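Work, Tasks and Machines
Handout for Week 6: Can it clear a table yet?

Read this before Monday. Bring the Ivura brochure from last week, with your pencil marks on it.

1. Where we left off

Last week we went through the promises. Ivura says its kitchen arm is "home ready." The Trolus leaflet prefers "chore capable," a phrase I have read many times and still can't pin to anything. Several of you asked why I was being so hard on them. The short reply is that neither firm tells you what the machine does when a chore goes slightly wrong, and a chore goes slightly wrong most of the time.

2. What counts as a chore

Break "clear the table" down the way we broke down "pack the carton" in Week 3. Somebody has to decide what is finished with and what isn't. Plates get stacked, but a plate with a fork on it doesn't stack. The tall things have to move without knocking the short things. People may still be sitting there. Then it all has to go somewhere, and that place may be full.

A person does this while talking. When a firm claims a robot can do it, ask which of those steps the robot did and which were done for it beforehand. Setting out the objects is work. So is picking objects that suit the gripper.

3. The Drirthorpe numbers

The packing floor at Drirthorpe ran an arm on mixed housewares for one shift, and we have the log. It made 436 attempts. Of those, 46 ended with a worker stepping in. The sales version of this is "nearly nine in ten without help," and the arithmetic is fine. Now think about a home. If you had to get up from the couch once in every nine or ten items, would you say the machine had done the dishes?

Note too that Drirthorpe threw out anything the arm had trouble seeing before the shift began. Clear glass went first. The log doesn't say how many items were pulled, and it should.

4. Simulation

Most of what you will read this term was tried first in a computer model, and a good deal of it was never tried anywhere else. I don't object to that. A model is cheap, a dropped vase costs nothing, and you can run the same reach all night. The Gallagher report used 400 simulated trials per object and got 88 percent on its best one. It is an honest report and says plainly on its second page that no real crockery was involved. The press release leaves that page out.

What a model tends to get wrong is contact. Glaze is slick, a rim has a chip in it, a table rocks. Reaching toward an object is mostly geometry, and models are good at geometry. Holding on is another matter — look at where the trouble starts in the Drirthorpe log and you will find very few entries marked "missed" and a great many marked "slipped."
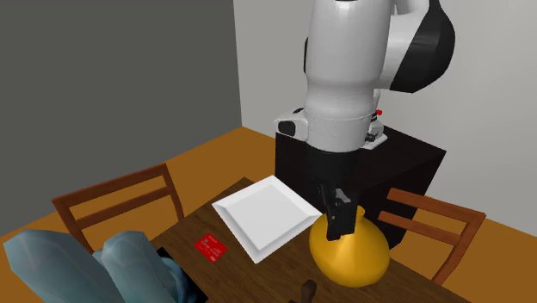
Fig. 1. Simulated table task: gripper fingers lowered into the neck of a vase, with a plate close by.

Use Fig. 1 for the written exercise. The fingertips are inside the vase, so you can't judge the hold from the figure, and I will mark down anyone who tells me the vase was lifted. Stick to what would have to go right next. Pay attention to how little space there is between the vase and the plate, and to the person seated at the table. Would you want that arm swinging over your knees?

5. Written exercise (one page, typed)

Pick one object in the figure. Write out the steps for putting it away, as small as you can make them. Mark each step "model would tell us" or "model would not tell us." Then say what you would want to see on a real table before you paid for the thing.

Last year's papers mostly stopped at the grasp. Keep going until the object is in the cupboard and the cupboard door is shut.

Reading for Week 7: Gallagher report, method section and the appendix on failed trials. Skip the foreword.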